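Review: the Usent hand pair, after two months in a shared workshop

I bought the Usent hands used, as a pair, and I put them on two arms in our shared workshop in Montecinos. My project is a small one. I want the arms to serve a coffee from a dispenser with a tall dark cylinder, using the same glass cup that everybody uses, without a special holder. English is not my first language, so I will keep this review simple.

First the mounting. The wrist plate fits the forearm well, but the screws in the package were too short for my adapter and I had to buy others. The manual explains the electrical side nicely and the mechanical side hardly at all. Plan a full evening for it. I lost another evening to the cable, which I had first put on the inside of the elbow. On the outside it has enough slack, and I recommend to begin there.

The fingers are the best part. They are slim, they bend in a natural way, and the force setting goes from 0 to 80 in the software. For glass I stay in the lower part of this range. The thumb is less good. It has a wide reach, but close to a machine with a handle and a spout it needs a lot of patience to find a path.

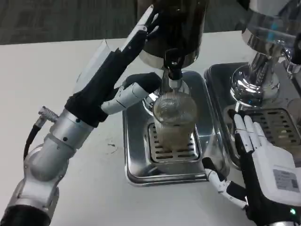
Clotilde Gilbert wrote to me that she had the same trouble with the thumb on her own build, and that she solved it by moving the thumb first and the fingers after, in separate steps. I tried her order and I kept it. The movement is slower, but I no longer need to correct it by hand.

Now the software. It is called Sorton and it comes with the hands. You record positions, give them names, and put them in a list. For a person who doesn't write code every day this is comfortable. What I don't like is the saving. If you close the window without pressing the small button, the names are lost and only the positions stay — I did this mistake more than once. The calibration is done from the same window and I repeat it each morning before I start.

Holding a cup with a pattern in the glass is easier than I expected. The finger tips are a little soft, and the texture helps them. I tested at home with a smooth glass too, and with that one I had to raise the force.
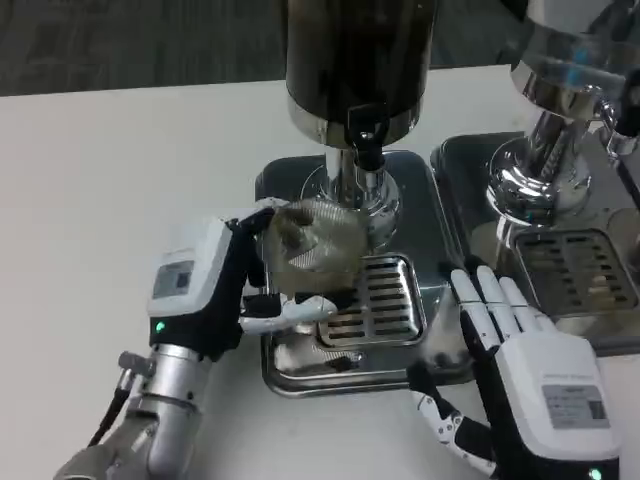
Can you use one hand alone and save the money for the second? You can, and for taking a cup and putting it down one hand is sufficient, but the software asks you to confirm the missing hand at every start.

I kept both. With two hands I can choose the side which has more room, and with machines standing close together this matters more than I thought. The second hand also needs a good parking position. Mine was too near to the trays in the beginning, and I changed it several times before I was satisfied.

Noise is low. The colour of the white parts is nice on the first day, but coffee marks show quickly, so keep a cloth near. I would like a cover for the joints. Fakwood sells one, but it is made for an older model and I could not close it over the wrist.

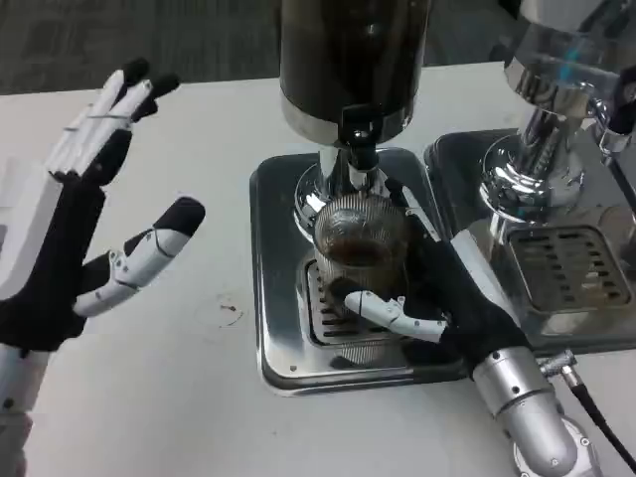 Dorian Baudry disagrees with me about the price. For him a simple gripper with flat fingers would do the coffee job for much less, and he would spend the difference on a better arm. I understand this. If your only task is one cup, listen to him. I also want to open jars and turn knobs later, and for this I prefer real fingers.

Good points: the grip on glass, the quiet motors, the clear list of positions. Weak points: the short screws, the saving in Sorton, the thumb in narrow places. I wrote to the seller in March about the screws and received a new bag with the right length, with no charge.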